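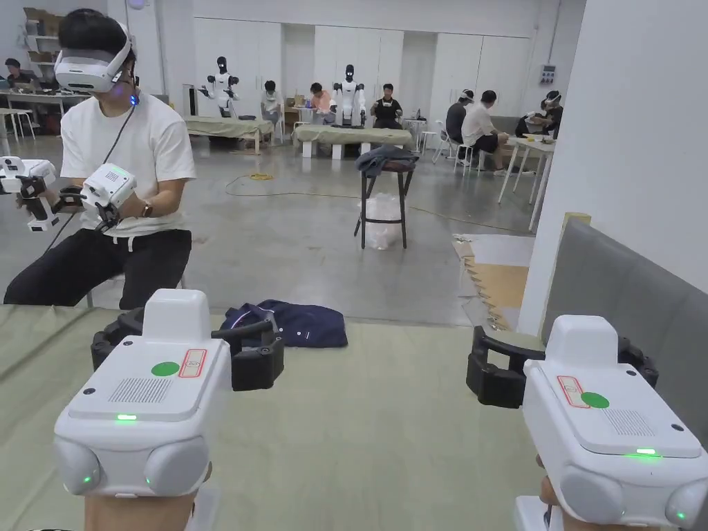 Garment folding with hand-held grippers: first results

The cloth handling group at Nutudis has finished the first round of its folding study at the Zustwood hall. The question was whether a robot can learn to fold clothes from people who use grippers in place of their bare hands, with no robot in the loop while the folding is recorded.

Operators hold one gripper in each hand and work on a cloth-covered surface. Dark clothing was included on purpose in this round. In earlier tests the learned model often lost track of sleeves and hems on navy and black items.
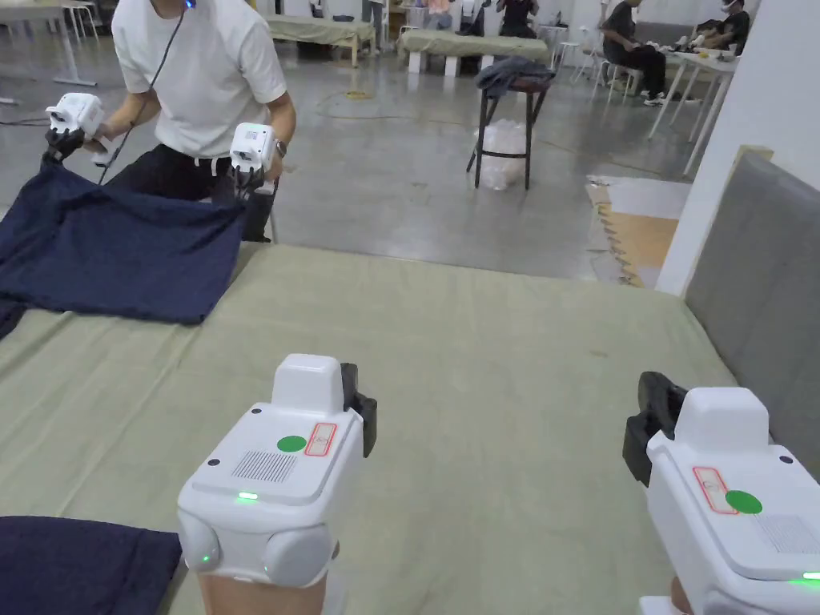

Each operator got 31 minutes of practice before any recording counted. The training set holds 64 folds per garment type, across 5 types. A model trained on the full set, called Hollo, completed some 90 percent of folds on T-shirts. Trousers went less well, mostly at the first step, when the garment is still crumpled and the model has to choose two points to grab.

The Hendriks lab is now running the same model on its own robots to see how much of the result carries over. The next round at Zustwood will add two-person folds for larger items and a longer flattening step at the start. Recording is planned to resume in November, and a write-up of the method will go out to newsletter readers before then.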